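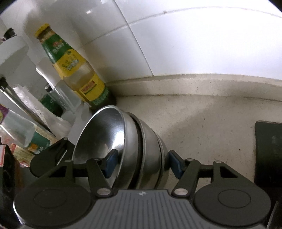

Ticket: Steel mixing bowls jam together when nested
Product: Veken stainless steel bowls
Opened by: Tumelo Masilela
Handled by: Cecilia Eshun, Sultden customer support
Status: Closed

Tumelo Masilela wrote:
I bought these bowls in April. They get used most days and are kept nested on the worktop. For the past few weeks they have been sticking together. Pulling on the rims does nothing, and yesterday it took me 15 minutes to get one out. I have tried tapping the stack on a folded tea towel and leaving it overnight. Is there a fault with the size of the bowls?

Cecilia Eshun wrote:
Thank you for getting in touch. Bowls of the same shape can grip each other if they are put away damp. Please try the following.
1. Fill the inside bowl with cold water and ice.
2. Stand the stack in warm tap water, no hotter than 50 degrees, for 4 minutes.
3. Twist the bowls apart. Do not use a knife between the rims.
4. Wash, dry fully and leave apart until the next day.

Tumelo Masilela wrote:
Done. They came apart at step 3 on the second go.
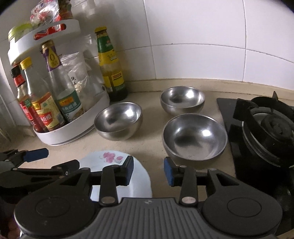
I ran a finger round each rim and can't feel any dents. They are all back to their normal shape as far as I can tell. Should I stop stacking them?

Cecilia Eshun wrote:
No, stacking is fine once they are dry. A sheet of kitchen paper between each bowl will help. Please keep them away from the hob while it is lit. If they jam again, reply here and the ticket will reopen.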